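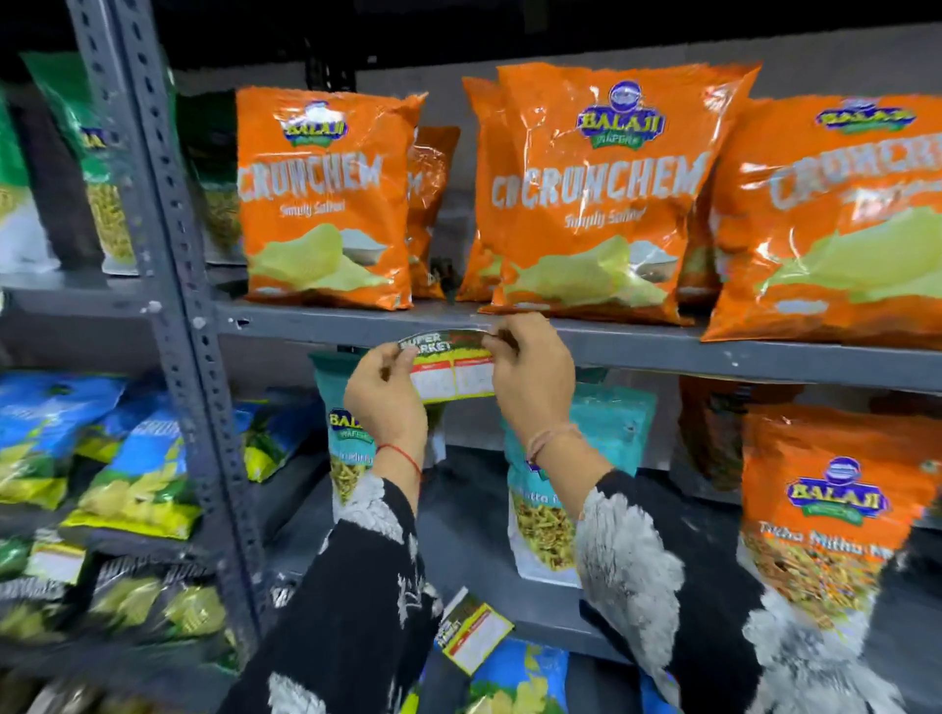
Relabeling the snack aisle at the shop this week. 185 shelf tags to change, all by hand. Posting as I go.

2/ Started with chips. The Balaji Crunchem Simply Salted is the one people come in for, so it stays at eye level where it always was. Orange bags, easy to spot from the door.

3/ The old tags were tape on bare metal. Half of them had curled up and the other half left glue behind. Rubbing alcohol and an old dish towel takes it off. A razor blade is faster but it scratches the paint.

4/ New tags are card stock from Koseo. They come in packs of 3,000, which is more than we will use before the prices change again.

5/ Bagged snacks are a pain to label. The bags bulge over the lip of the shelf and cover the price. I push the whole row back two inches first, then put the tag on, then fill in behind.

6/ One tag per product, lined up with the left side of the row. We used to center them and people read the price for the wrong bag.

7/ Someone asked about the shelving. Slotted angle posts, bolted together, bought used when a hardware store over in Greltanport closed. You can move a shelf up or down with one wrench - just take the stock off first.

8/ Fried snacks in the green packs keep their own spot on the upper shelf on the other side of the post. Salted chips and sev get bought by different people at our place.

9/ Chips are finished. Cookies tomorrow morning before we open, then the tea shelf.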